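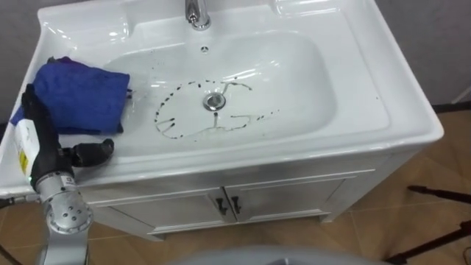
Grastdale Esports League
Minutes of the players' and organizers' meeting, 19/09/2024

Present: league staff, match referees, and captains or stand-ins from 11 of the 12 Virura teams. Team Kettunen sent apologies and a written note, read under item 3.

1. Previous minutes
Approved with one correction. The fine for a late roster is per match, not per week.

2. Patch for the fall playoffs
The current Virura patch adds a new hero, Grostura, and changes two of the older maps. Staff proposed playing the whole bracket on the present patch, even if another one comes out before the final in November. Captains asked what happens if the publisher takes the old patch off the tournament server. Staff will write to ask and report back.
Agreed: patch locked for the bracket if the server allows it.

3. Grostura
The hero has been open in ranked play for less than a month. Referees logged 52 practice matches with it and saw the same fault several times - the shield stays up after the hero is knocked out. Kettunen's note asked for a full ban. Two captains spoke against this and said their players had already put weeks into the hero.
Vote: seven for a ban, four against. Grostura is out for the group stage. To be looked at again before the semifinals.

4. Substitutes
Each team may list two substitutes. A substitute can come in between maps but not during one. The request for a third was turned down.

5. Money
Balance is $1,789 after the server bill. The prize for first place stays at $600. Second place was left open until ticket income is known.

6. Final venue
The hall seats 113 with the stage in its usual spot. Moving the stage to the side wall would give more seats but puts the player desks close to the doors. No decision. Staff to measure and send a plan to captains.

7. Other business
Pause rule: some teams are still pausing without typing a reason in chat. Referees will give one warning, then a map penalty.
Voice recordings must be uploaded by midnight after each match.

Next meeting: after the group stage, date to be posted on the league page.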